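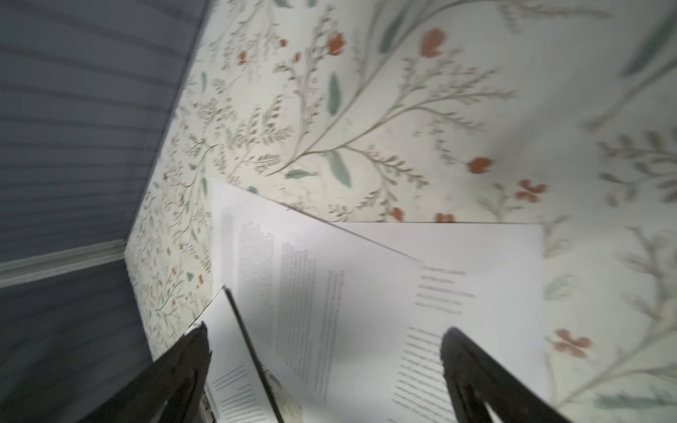

Ticket: left arm drops the sheet / right arm grabs two
Cell: Kutik (paper and folder bench)
Opened by: Hòa Nông
Assigned to: Glenys Cropper
Status: open, waiting on one part

What's been reported

Hòa raised this one after the evening run. Sheets going into the folder were coming out skewed, and every so often the right arm picked up two pages at once and carried on as if all was well. I've had a look at the run log and the miss rate had crept up over the last 2000 cycles, so it's not a sudden failure. Something is drifting, and I'd much rather have a nice clean break that I can point at!

First thoughts (Glenys)

My money was on the finger tips. We swapped the pads on Kutik and on Luik at the same time, same bag of spares, and Luik has been a bit grabby ever since. So I powered the cell down, took the left gripper's tips off and gave them a proper wipe with the lint-free cloths. There was a fair bit of paper dust packed into the corner where the pad meets the finger, more than I expected. Put them back, ran the open and close test, all fine. Ran ten sheets. Three skewed. Bother.

Then I did what I should have done first and jogged the left arm down by hand, very slowly, to see where it touches the page. It was pressing well before the taught height, by 2 mm going by the readout. No wonder the sheet creeps – it's being shoved along before the fingers even start to close.

Comment from Tõnu Kazlauskienė

Has anyone relaid the table covering lately? If there's a bubble or a fold under it the height will be out on one side only. We had exactly this at Fovthorpe and spent a whole afternoon blaming the wrist motor.

Reply (Glenys)

Good shout. Merike did relay it after the spill, and yes, I ran my hand over it and there's a soft patch just left of the middle. I've smoothed it out towards the edge and taped it underneath. Contact height on the left is now almost right but still not spot on, so I don't think that was the whole story.

While I was in there I also checked:

Base plate bolts on both arms. Left plate had one that took a quarter turn. Right plate all tight.
Conduit clips along the left upper link. No pull on the wrist at full reach, which was my other worry.
Conduit on the right arm. It makes a big loop out to the side and I wanted to be sure it wasn't tugging the gripper round as the arm comes in to the middle. Moved it through the full path twice and the cable follows happily enough.
Wrist camera bracket, right side. Fine, no wobble.

Re-teaching the heights

I moved the touch point on both arms using a single sheet flat on the table, then again with the sheets overlapping, as that's how they land in real use. The folder stays open on the left throughout. If you're repeating this, please don't shut it or slide it out of the way, the left arm has to pass over it and you'll teach a path that clips the flap later. (Ask me how I know.)

Steps I used, for whoever is on next:

1. Load the Pivmont job and set speed to 10 per cent.
2. Home both arms, then open both grippers fully.
3. Put the folder down on the left and two printed sheets in the centre, overlapping.
4. Bring the left arm down until the fingers just meet the paper and save the point. Bring the right arm in with its fingers open and stop short of the page. 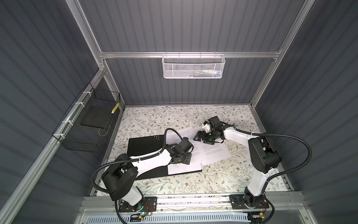 5. Lower the right arm a touch at a time until the sheet moves when you blow on it but doesn't lift. Save that point too.
6. Run 23 sheets without stopping and write down every skew and every double.

Result

Left arm: one skew in the whole run, and I'd call it a mild one. Happy with that. Right arm: still two doubles, both when the sheets had fanned out and the edges were lying close together. The height is good now so I'm fairly sure we're down to the pad on the right gripper, which feels a bit shiny compared with the left.

Comment from Deividas Jankauskaitė

New pads are on order, the softer sort this time. Should I change both sides or just the right?

Reply (Glenys)

Both please, and do Luik while you're at it. Then rerun step 6 only, the taught points can stay as they are unless the new pads are thicker, in which case it's steps 4 and 5 again, sorry. I've left the speed at the lower setting for now so Hòa, don't be alarmed if the evening run drags a bit.

Last updated 12 Jan 2026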